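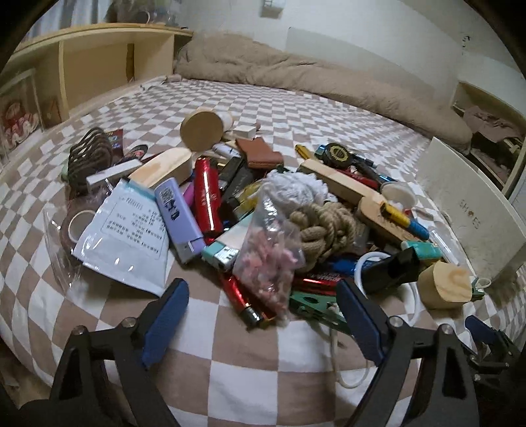
Zu Besuch bei Endano: Tag der offenen Tür im Oktober

Ich gebe zu, ich bin vor allem wegen des Kaffees hingefahren. Endano hatte zum Tag der offenen Tür eingeladen, und in der Mail stand etwas von einer eigenen Röstung im Erdgeschoss (sehr gut übrigens, leicht nussig!). Dass ich dann bis kurz vor sechs geblieben bin, lag aber doch an den Vorträgen.

Für alle, die die Firma nicht kennen: Endano baut Webportale und Schnittstellen für mittelgroße Betriebe, also das ganze Zeug zwischen Lagerverwaltung, Kundenkonto und Buchhaltung, über das man erst flucht, wenn es steht. Angefangen haben sie mit 12 Leuten in einer ehemaligen Druckerei, inzwischen arbeiten dort 200, und die Druckerei ist immer noch der schönste Teil vom Gebäude. Hohe Fenster, knarzende Treppe, und im Flur riecht es nach Farbe.

Los ging es um zehn mit einer Führung durch die Entwicklung. Unsere Gruppe war viel zu groß, ich stand meistens hinten und habe die Hälfte nur erraten. Was ich mitbekommen habe: Die Teams sitzen nach Kunden sortiert und wechseln alle paar Monate die Plätze. Fand ich erst furchtbar, aber eine Entwicklerin meinte, so wisse wenigstens jeder, welche Altlasten nebenan herumliegen.

Danach kam Plomesero dran, das neue Portal, auf das ich gespannt war. Damit pflegen Händler ihre Artikeldaten an einer Stelle und schicken sie von dort in die verschiedenen Shops. In der Vorführung wurden 100 Artikel auf einmal importiert, mit Bezeichnungen in mehreren Sprachen, und bei 2 davon gab es eine Fehlermeldung wegen doppelter Nummern. Das hat mir fast am besten gefallen, weil man gleich sah, wie so eine Korrektur abläuft: anklicken, ändern, neu prüfen, fertig. Bei uns im Büro läuft das immer noch über eine Tabelle, die hin und her gemailt wird. Na ja.

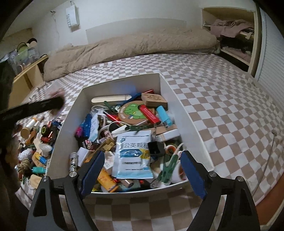
Kleinkram in der weißen Box, vorne ein Tütchen mit chinesischer Aufschrift

Nach der Mittagspause (Kürbissuppe, lange Schlange) war Brestley mit einem Gastvortrag dran. Die hosten für Endano und haben über Umzüge von Datenbanken im laufenden Betrieb gesprochen. Ziemlich trocken, die Folien viel zu klein, aber die Fragerunde war super! Es ging fast nur darum, wer nachts ans Telefon geht, und da wurde es im Saal plötzlich lebhaft.

Weniger anfangen konnte ich mit dem Stand von Pringle. Die wollen Kundenanfragen automatisch vorsortieren, und auf meine Frage nach dem Datenschutz bekam ich einen Prospekt und einen Kugelschreiber. Der Kugelschreiber schreibt gut.

Falls ihr nächstes Mal hinwollt: Parkplätze gibt es kaum, nehmt lieber die Straßenbahn und lauft das Stück am Kanal entlang. Und meldet euch für die kleine Führung durch den Serverraum gleich morgens an, die Liste war schon voll, als ich noch an der Kaffeetheke stand. Die Folien zu Plomesero sollen noch online gestellt werden, den Link trage ich dann hier nach.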